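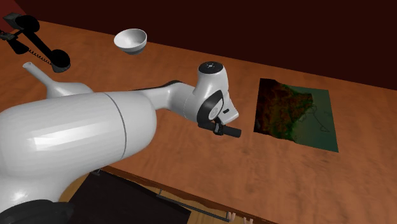 The simulated arm working over the wooden top, with the white bowl towards the back.

zalluvness-openday

Recordings from the Lurnbridge open day, January. Simulated tabletop handling, one arm, driven by visitors.

Maintainer: Ginette Hiebert
Recording and export: Said Bouzid
Current version: 2

Summary

The set holds 208 episodes recorded over one day in the ground floor teaching room at Lurnbridge. Visitors sat at a desk, watched the simulated room on a monitor and moved the arm with a hand controller. Everything in the images is rendered. The room, the arm and the objects on the cabinet are all part of the Zalluvness simulator, and no camera was pointed at a visitor at any time.

Most people who took part had never driven a robot arm before. The episodes are slow, with long pauses and a lot of second attempts. If you want clean expert demonstrations, use the Bitedach set.

How the day ran

Doors opened at 10 am and the last turn finished a little after 4 pm. We had two desks, one for driving and one where people waiting could watch a replay. Said gave a short introduction at the start of each group, then each visitor had one practice turn (not kept) and up to five recorded turns.

At the start of a turn the visitor read an instruction from a card. There were 9 cards. They asked for simple things such as picking an object up, moving it to another part of the top, or pushing it towards the back. We didn't tell people how to go about it. Some went straight down on the object and some spent most of the turn getting the wrist round to an angle they liked.

A turn ended when the visitor pressed the stop button or when the time limit was reached. The desk helper then marked the turn as done, partly done or not done. Two helpers shared this job and they did not always agree on what counted as partly done - treat that label with care.
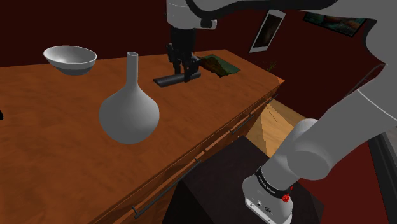 The simulator was left running between visitors, and the objects were put back by a reset script before each turn. The script moves each object a small random distance and turns it a little, so start positions are never quite the same. Where an object landed too close to the edge the helper ran the reset again by hand. Those extra resets are in the log but not in the episodes.

What is in an episode

Each episode folder has the rendered video from the available viewpoints, the joint positions, the gripper opening, the controller input and a small text file with the card wording and the helper's mark. Times are in seconds from the start of the turn. Joint values are in radians.

Viewpoints are named by number only. They were placed by hand on the morning of the open day, so please read the position from the settings file and don't assume it matches an earlier release. The arm hides part of the top in a good many frames, and which part depends on the viewpoint and on how far the arm is reaching.

Known problems

The hand controller lost its connection twice before lunch. The arm holds still in those episodes until the link comes back. They are tagged "dropout".

The first group was recorded with the gripper speed set too low. We noticed when people kept lifting before the fingers had closed. Those turns are kept and tagged "slow_grip".

Contact between the fingers and thin objects is not very good in this version of the simulator. Flat things slide in a way they wouldn't on a real surface, so we'd advise against using the set to study friction.

Card 5 was reworded during the day. Both wordings appear, and the text file in each folder gives the one the visitor had in front of them.

Changes from version 1

Version 1 had the helper's marks shifted by one row in the afternoon export. Fixed by Said. The practice turns that had slipped into version 1 are also gone. Nothing was rendered again.

Personal data

Names were not taken. Visitors are given a random code so that turns by the same person can be grouped. Anyone under 16 needed a parent or carer to sign the form at the desk. No sound was recorded.

Loading

The loader from the Hajji toolkit reads the folders as they are. Point it at the top folder and pass the split name. There is a test split, made by holding back whole visitors, so no one appears in both parts. The full download is over 9 GB, mostly video, and the joint data can be fetched without it.

Questions and corrections to Ginette Hiebert through the project page. Please give the episode number and the version you are using.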